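Speaker notes: Folding and mending linen at home
Siu-fong Yu, community hall talk, August 13, 2019

Start with the sheet count. When I took over the linen at Moncrieff we had 500 pieces on the list and no agreed way to fold any of them. Pause for questions from anyone who runs a guest house.

Sorting first. Prints in one tub, plain whites flat on the table. Do not fold straight out of the tub. Take one piece, find the hem, then find the inside. With a printed cotton the inside is the paler face and you can tell by touch once you have done a few. Pass the two samples round the front row now.

Seams. Run a thumb along the stitching before you fold. A loose end found at this stage is five minutes with a needle. Found after the next wash it may be an afternoon. Mention Pin-yu Liu's mending box and the 77 pieces she did last May.

Next two slides: red flowers on white.

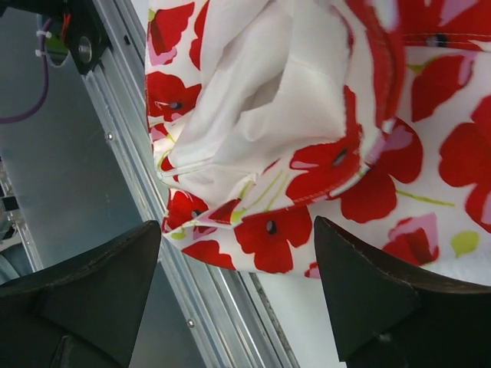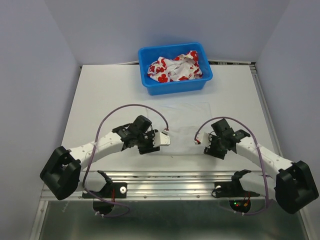

Plain whites. These are harder than they look on a white table, as you lose the edge. Chih-ming Mak lays a dark towel underneath and I have come round to it. Smooth from the middle outwards, bring the near side up, stop and check the corners, then go on. If a corner is out by more than a thumb's width, open it and start again.

Stacking. No more than 11 to a pile. Folds all facing the front of the shelf so that people take one and leave the rest alone.

Tubs. Smooth sides, no cracks in the rim, wiped out weekly. Wicker catches threads. Gilang Raju will ask about lids. Answer: no lids, the cloth needs air.

If there is time, do the fitted sheet. If not, tell them it is on page two of the handout and that Pak-hei Sin has spare copies by the door. Tea is at the back. Chairs need stacking afterwards.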